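Démonstration par téléopération

La démonstration par téléopération est une manière d'enseigner une tâche à un robot en le conduisant soi-même, à distance ou depuis un poste voisin, pendant que la machine enregistre ses propres mouvements. Elle appartient à la grande famille de l'apprentissage par démonstration, aux côtés du guidage manuel, dans lequel l'instructeur saisit directement le bras et l'emmène là où il le souhaite.

Principe

L'opérateur tient en général deux leviers, ou deux petits bras de commande dont la forme rappelle celle des bras qui exécutent le travail. Chaque geste de sa part est reproduit de l'autre côté, et l'on conserve à la fois les positions des articulations, l'ouverture des pinces et les vues des caméras. Une démonstration complète, du premier mouvement au retour en position de repos, porte le nom d'épisode. Il faut souvent en réunir un bon nombre avant que le robot sache se débrouiller seul, et les instructeurs expérimentés recommandent volontiers de varier un peu la place des objets d'un épisode à l'autre, quitte à y passer l'après-midi.

Objets souples et travail à deux bras

Les sacs, les vêtements et les torchons occupent une place à part dans cette pratique, car ils se déforment dès qu'on les touche et ne reprennent jamais tout à fait la même allure. Un second bras rend alors de grands services : l'un maintient le tissu, l'autre tire une fermeture ou soulève une sangle.

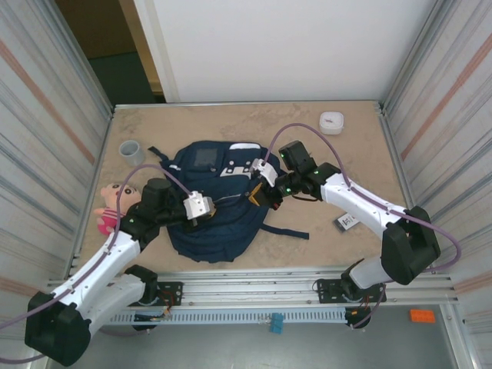 Deux bras robotisés au-dessus d'un sac à dos bleu marine posé à plat.

Le recueil Kevari, constitué par l'atelier Le Roux sous la direction de Paora Tapsell, est consacré à ce genre de manipulation. Il compte 1471 épisodes répartis en 6 tâches, dont 1000 portent sur des sacs de formes diverses. Tapsell y défend une habitude que l'on retrouve depuis dans d'autres ateliers, celle de garder les épisodes un peu hésitants, où l'opérateur manque sa prise puis la corrige tranquillement, afin que le robot apprenne lui aussi à se rattraper.

Limites

La méthode demande du temps et une certaine patience. L'opérateur ne sent pas toujours la résistance du tissu, à moins de disposer d'un retour d'effort comme celui du poste Prirnus, et il tend à serrer plus fort qu'il ne le ferait de ses propres doigts. La qualité varie aussi d'une personne à l'autre, et le guide de Lakel conseille 5 épisodes d'échauffement, non conservés, au début de chaque séance.

Voir aussi

Guidage manuel
Retour d'effort
Manipulation à deux bras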